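Re: [arms-list] Prinis or Puvham fingers for thin handles?

On Saturday, Tsehay Worku wrote:
> Has anyone put the Prinis next to the Puvham on
> household stuff? I can't choose.

Hi Tsehay, and what a nice question to come back to! We've been at it all March with both arms on the one rail.
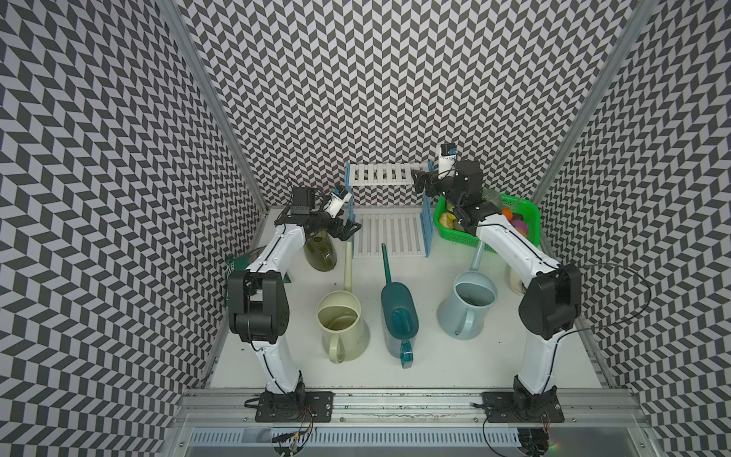
Left arm at the green jar, watering cans in front

I logged 492 grasps, 42 of them drops, mostly on handles (my patience suffered more than the plastic did).

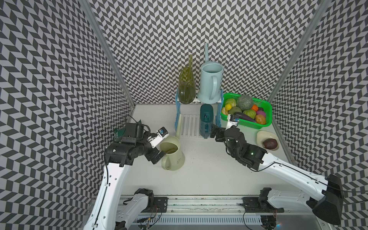 So I'd lean Puvham for you, and do try a lower grip force first, I started at 50 and was much happier after.

Warmly,
Nyanda bench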